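How to move your Fulley save to a new phone
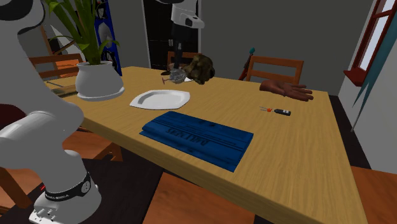

Many players write to me that they lost all their stars in Fulley after they bought a new phone. The game does not copy your progress by itself, so you must do it by hand. It takes less than 10 minutes.

1. On the old phone, open Fulley and finish or leave the current puzzle. A half-played level will not be saved.

2. Go to Settings, then Account, and press Make Code. You get a code with 9 letters. Write it on paper.

3. Install the game on the new phone and skip the first two lessons with the arrow in the corner.

4. Open Settings again, press Enter Code, and type it in capital letters. The code is good for 30 minutes only.

5. Wait until the map is loaded. Do not close the game in this moment.

If you see "Code not found", make a new one and try again. Daily rewards from the October event are not moved, I asked the support and they confirmed it.

Gaurav Nishad, February 15, 2021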